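Woturcombe Hall Kitchen Group
Minutes, September meeting, item 3: storage boxes

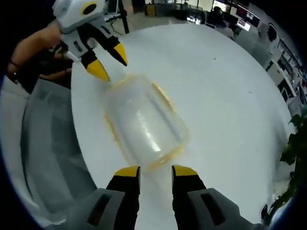

One member asked why the group wanted more clear plastic boxes when the last lot had lost their lids by spring. Treter had quoted for 18. The meeting was told they would keep the cupboard tidy. Several doubted this, as the same was said of the labels.

The Morgan quote was cheaper but left out delivery. It was noted that 874 pounds remained for the whole kitchen, tap included.

Agreed: buy 3 boxes, use them until the next meeting, then look again. The Ceteo catalogue was not discussed.

Closed 8.40 pm.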